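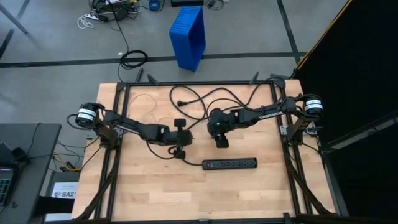 The strip on the bench, with its red switch and single row of six outlets.

Product review: Voltby six-way power strip
Reviewed for Dikora by Anselmo Ccori, 8/6/19

The Voltby was supplied by Huamán at a price of 109 soles and has been in use at our benches for 36 days. The switch sits near the cord end, where it can be reached without crossing the outlets. The cord is thick and does not lie flat when first unpacked - users should allow space for a wide loop.

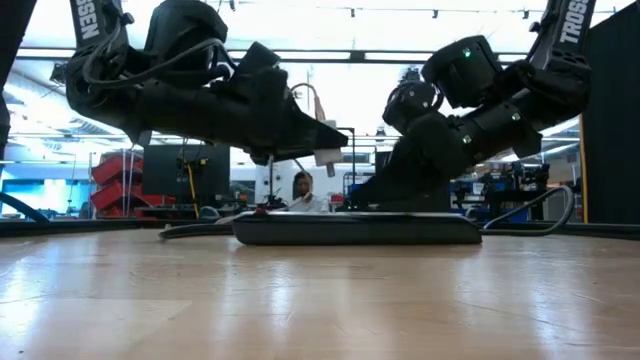 White plug and thin white cable over the worktop.

Slim plugs can be fitted side by side. Larger adaptors are less convenient, and four of ours could not be used together. The casing shows fingerprints but wipes clean with a dry cloth. 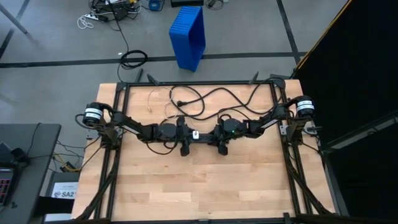 Black cables and one pale beige cable on the butcher-block top.

No cable clips are included, and we consider this the main weakness of the product. Clips must be ordered separately under item 1678.

Rating: 4 out of 5. Recommended for fixed benches.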